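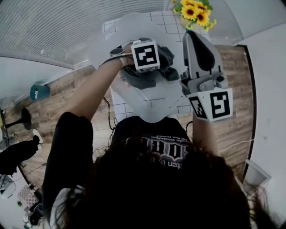

Photo: Pak-hei Tseng

July, paper bench, started 7:40 am

Cockle in the heavy sheets again. Last month's stack came off the Vakadeck with wavy long edges, worst at the corners nearest the fan. The light sheets from the same pulp were flat. Purpose of this entry is to find out whether the fault is in the pressing, the restraint drying, or the fiber prep.

Pulp: cotton linter, soaked overnight, then beaten in the Raker. Roll was lowered in stages as usual. I stopped at the point where a pinch in a jar of water showed no knots when held against the window. That is a poor test and we should go back to timing drainage on the small mold. Pak-hei has the drainage notes from the winter and will copy the table into the front of this book.

No sizing in this batch. I want one variable fewer. If the sheets come out flat unsized we still have to repeat the whole thing with size in, which I accept.

Target weight is 185 gsm, dry. The pulp charge per sheet was worked out from the deckle area, with no allowance for what goes down the drain. Weighed the first dry sheet from the previous run and it was a little under target, so the loss is real but small. Left the charge alone.

Forming. Vat recharged after every sheet. Shake was side to side first, then front to back, then still. I could see the water line leave the sheet evenly except at the near left corner, where it hung on longer than the rest. Same corner every time, so this is the mold and not my hands. Checked it with a straightedge: one rib sits slightly proud. Planing it would mean taking the cover off, and the cover has just been resewn. Corner marked with pencil on the frame so that we can tell it apart in the dried sheets.

Couching onto the Leung felts. These are the new ones, washed twice. They still shed a bit of lint on the first post but not enough to matter for this purpose. The old felts are thinner in the middle from years of use and I suspect they have been part of the problem. Kept one old felt in the stack, between two new ones, as a comparison. Its sheet has a notch torn in the tail edge.

Pressing. Ititz press, hand pump. Brought up slowly, held, let down, edges checked for crushing, brought up again and held for 35 minutes. The gauge drops during the hold as the stack gives up water, and I topped it up whenever the needle had moved off the mark. On the earlier run it was pumped up once and then left. I now think that was a mistake. Water was still running from the tray well into the second half of the hold, so a stack left alone will have been sitting at a good deal less than the pressure written down for it.

After pressing the sheets could be lifted by two corners without stretching. The notched sheet was noticeably softer in the middle than its neighbors. It also picked up a faint felt mark.

Drying. Split the batch three ways.

Lot A went into the Vakadeck between blotters and corrugated board, fan on low, weight on top. This is the normal procedure.

Lot B went into the same stack but was exchanged into fresh blotters at midday before the fan was switched on.

Lot C was brushed onto the smooth board with the wide brush and left to dry in the room, away from the window.

Board orientation in the Vakadeck matters more than I had assumed. The flutes must run parallel to the airflow, and in last month's stack at least one board had been turned a quarter turn. I found it because its edge is crushed on the wrong side. Have drawn an arrow on every board. Please put them in with the arrow pointing away from the fan.

Checked at 4:15 pm. Lot A cool to the back of the hand, so still drying. Lot B nearly at room temperature. Lot C had gone pale at the edges and was dark in the center, as expected. Nothing had let go of the board.

Next morning. Results below.

Lot A: slight wave on the long edge at the fan end. Better than last month by a wide margin. Laid on the surface plate, the worst lift was 3 mm, measured with the feeler stock and a rule. The notched sheet was the worst one. It also has a shallow dish in the middle, which matches the thin part of the old felt.

Lot B: flat to within what I can measure, except for the pencil-marked corner. That corner lifts by itself and will not stay down.

Lot C: flat everywhere, including the bad corner, but the board side is smoother than the air side and the two faces do not match. One sheet split near the edge when it was peeled off. I started the knife at a thin spot, so that one is my fault.

My reading of this, for argument: the cockle comes from edges drying well ahead of the center while the sheet is still carrying too much water. More water out at the press, plus a blotter change before the fan goes on, takes care of most of it. The turned board probably made last month's result worse, but it cannot explain all the wavy sheets, as some of them were nowhere near it. Fiber prep looks like the least likely cause. I can't rule it out from a single beating.

What this does not tell us is how much of the gain in Lot B is the fresh blotters and how much is simply the delay in starting the fan. Should have held a lot back with no exchange and a late fan. Put it in the next run as Lot D.

Humidity in the room was not recorded. The meter was reading the same figure at both ends of the day, including after I breathed on it, so either the battery or the sensor is gone. Used the old dial one on the shelf as a rough guide and don't trust it enough to write the value down.

To do before the next run:
Retire the thin felts or cut them down for the small mold.
Replace the meter battery.
Look at the proud rib when the cover next comes off, or shim it from below if Pak-hei thinks the shim will hold.
Order blotters. The exchange doubles what we use and the dry pile is down to the soft ones.
Write the pump top-up into the press sheet. The present wording just says "hold."

Pak-hei asked whether the press could take a thicker stack if we add the top-ups. Possibly - the platen travel is there, but the lower felts were already slow to give up their water this time. I would prefer to see Lot D first.

Addendum, same week. Lots A and B left out on the rack, unweighted. The wave in A has neither grown nor relaxed. B is unchanged. The marked corner has curled further and now lifts the sheet resting on top of it. Trimmed that corner from one sheet to see if the rest would settle, and it did after a night under the boards. Offcut is taped to the facing page.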